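Kitchen Handling Project: Progress Report, Second Period
Submitted to the Nyitrai Fund, 29 November 2019
Prepared by Shiuli Navaratnam, project lead, Skivetham workshop

1. Summary

Work in this period went mainly into the open day, which the grant agreement lists as the public milestone for the year. It was held at the Skivetham workshop and 113 people signed in. The remaining time was spent on gripper maintenance and on the task set we agreed with the Fund in March.

We are on schedule for the task set and slightly behind on the written operator guide. Spending is within budget. One line has been moved, see section 5.

2. The open day

Doors were open from ten until four. Visitors came through in groups, with 19 sessions run over the day. Each session had a short talk by Godfrey Kombo and then a demonstration at the tables. Two school parties came in the morning. The afternoon was mostly local residents and staff from Katov, who are considering a similar setup in their training kitchen.

The demonstrations used ordinary kitchen items and play food. We kept to tasks the operators had practiced: picking up a plate by the rim, moving fruit, and lifting and setting down a pan. Plates got the most questions. A rim is thin and smooth, and the fingertips have to close on it from both sides without tipping the dish.

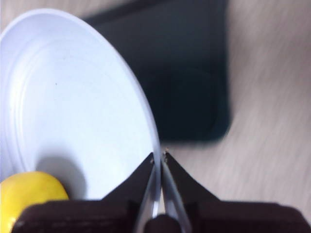 Visitors were allowed to try the controls in the second half of each session. Viorica Halilović ran this part and limited each turn to two minutes. We had planned on one station for visitors but opened another after the first hour when the line reached the hallway. Children under ten used the controls with an adult beside them. There were no injuries. Two bowls were broken and have been replaced from the consumables line.

Feedback cards were handed out at the exit and 34 came back. Most were positive. The common complaints were that the talk was hard to hear at the back and that there was nowhere to sit. Several people asked how long it takes to learn to operate the arms, and we did not have a good short answer ready. Godfrey is adding one to the talk.

3. Task set

The agreed list is split into single-arm and two-arm tasks. Single-arm tasks are finished apart from cutlery, where we still see too many dropped spoons to sign it off. Two-arm tasks began later and are moving more slowly. The operators find it tiring to watch both sides of the counter, and Zawadi Sang has shortened the work blocks to allow for this.

Fruit has been easier than we expected in the open and harder in containers. When pieces sit close together, the finger has to go down between them, and it is easy to push the next piece instead of picking up the one you want. Pans are reliable as long as the grip on the rim is firm before the lift.
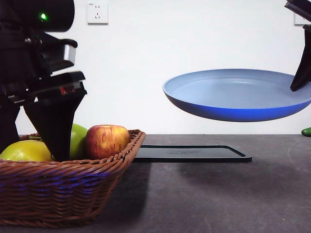
Photo: Bülent Tatlı / Skivetham

We have changed the order of the two-arm tasks so that the ones involving a container come last. This gives the operators more practice before the difficult part and does not change the total number of tasks owed to the Fund.

4. Equipment

The fingertips were inspected before and after the open day. One pair showed wear at the point and was swapped out. Replacement tips from Kella took around 6 weeks to arrive, longer than quoted, so we now keep a spare set on the shelf. A loose cable on one of the arms stopped work for an afternoon earlier in the period. It has been rerouted and has given no trouble since.

5. Budget

Printing and signs for the open day came in under the estimate. With the Fund's written approval, the difference was moved to spare parts. A full statement is attached as Annex A.

6. Next period

Finish cutlery and sign off the single-arm list.
Complete the first half of the two-arm tasks.
Send the draft operator guide to the Fund for comment.
Host a return visit from Katov, date to be agreed.

Questions on this report can go to Shiuli Navaratnam. Questions on the budget should go to Zawadi Sang, who holds the receipts.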